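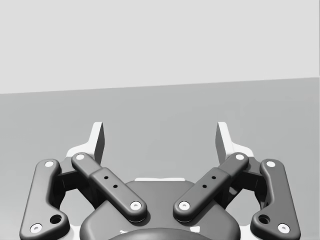

August 2, 2025

Slept badly and came to my desk before seven. I wanted to finish the wrist view before Tomos Nicholas woke up and started sending his messages, because once they begin I can't think in a straight line.

The whole morning went on the camera transform. In Erer the simulated camera is attached to the wrist link by a fixed offset, and I had written the rotation in the wrong order. The numbers looked reasonable and the picture was nonsense. I found the mistake only when I wrote the matrices on paper, as my old teacher made us do. After this the fingers were at last where they should be, pointing away up the middle, with the linkages on both sides and the grey plane behind. The horizon still leans a little, lower on the left. I don't know yet if this is a pose of the arm or a small remaining error of mine. I wrote it in the list with a question mark.

I left the table empty on purpose. Idris Beddoe wants objects already, he says a policy can't learn from a grey surface. He is right, but I don't want to add a mug and then not know whether the mug or the camera is wrong. First the gripper must open and close properly. The joints of the inner links are solved as constraints, and if the time step is too long the left and the right finger disagree. At 2 milliseconds they agree. At 17 they shake like an old washing machine. I would like to understand what happens between, but it is not urgent.

In the afternoon I ran the replay tool over the recordings from April. There are 1,813 episodes in the Drenberg set and the loader stopped on the first one, on account of a missing field for the finger width. I wrote a default value, then I deleted it again. A default is a lie which you forget you told. Now the loader refuses the episode and writes its name in a file, and I will ask Tomos what he wants to do with them.

He called at four. We talked too long about the planner. He would like to replace it with the one from Lytvynenko, and I said that we should first measure ours on 50 grasps with the corrected camera. He was quiet, then he agreed – I think he was only hungry.

Still to do: the light, which is too soft for the edges of the fingers; the name of the branch, which has a spelling mistake in it; an answer to Brerkis about the licence.

Soup from yesterday, and bread. My eyes hurt. I'll look at the horizon tomorrow.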